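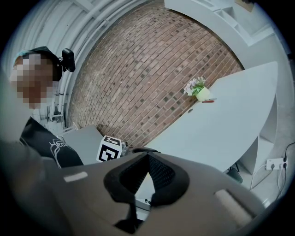
Didcombe Public Library Drops Late Fines, Would Like Its Books Back

DIDCOMBE – The Didcombe Public Library will stop charging late fines in April, ending a system that brought in $933 last year and cost $900 to run.

"We made 33 dollars and 400 enemies," said director Consuelo Ibarra. "One of them still has our only book on beekeeping."

Overdue items may be left at the Reisinger Street branch until 9 p.m. – no questions asked, few eyebrows raised.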